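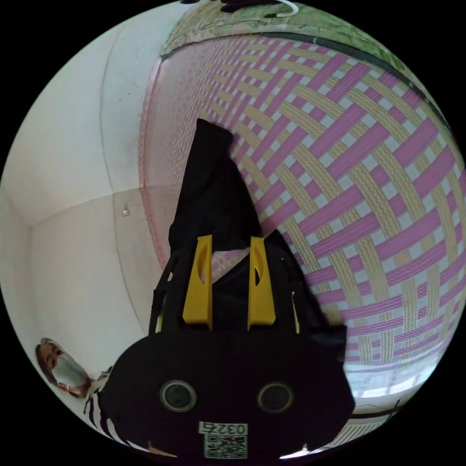

The corner in question, pink and yellow woven mat on the right.

Woven mat smells musty since September, can I save it?
Posted by Tala Sfeir in Home and Cleaning

Hello all, first time posting so be gentle! I've got a big woven mat, pink and pale yellow and white in a sort of crisscross, that I bought at a market in Vonach when we were over there visiting my aunt. I carried it home on two trains and a coach and I'm very fond of it, so "chuck it" isn't the answer I'm hoping for.

The trouble is it spent the summer rolled up in the cupboard under the stairs (I know, I know) and when I got it out in September it had that old tent smell. It's not dreadful, you only really get it when you first come in or when the heating's been on. I can't see any spots on it. I've tried bicarb, left on overnight and hoovered off, which helped for a day or so and then the smell crept back.

I don't know what it's made of. The woman on the stall said "straw" but my aunt reckons it's plastic, and they argued about it in front of me for 15 minutes. The room is small, white walls, and it does get a bit damp in winter. Can I wash it? Will the colours run? And is there any point buying one of those Fukby sprays my neighbour swears by?

Thanks in advance, and sorry for the essay.

Sawsan Saab
Find out what it is first, because you'd treat the two quite differently. Turn over a corner and look for a loose end of the weave. Wet it and leave it a minute. Plastic stays exactly as it was and the water sits on it in beads. Straw or grass goes darker and a bit bendy.

If it's plastic you're laughing. Take it outside, washing-up liquid and warm water, soft brush, go with the weave, turn it over and do the back as well. Hose it down and hang it over something so air gets to both sides. Don't lay it flat on the patio to dry, mine stayed wet underneath and I was back where I started.

If it's straw, don't soak it! I did that with one of my mum's and it dried wavy and never lay flat again. Mix one part white vinegar to 4 parts water, wring a cloth out in it until it's barely damp, wipe both sides and get it dry quickly, in the shade if you can as strong sun will fade a pink in no time. Do it on a breezy morning so you've got all day. You might need a second go a week later.

Colours, try a bit at the corner with a white cloth first. If pink comes off on the cloth, stop there.

Also have a feel of the floor and the skirting where it normally goes. If your room's damp the smell may be coming from there and the mat is just soaking it up. I run a little Fonora dehumidifier in my back bedroom in the winter and it's made more difference than any amount of scrubbing. And store it standing up next time, loosely rolled, in an old cotton sheet.

uçar_51
just put it on the line for a weekend. worked for my camping mat. wouldnt bother with sprays they just smell of spray

Tala Sfeir
Thank you both! Did the corner test and the water just sat there in beads, so my aunt wins and I'm not going to hear the end of it. I'll wait for a dry morning and get the brush out. The skirting does feel a bit cold and clammy now you mention it, so I might start another thread about that.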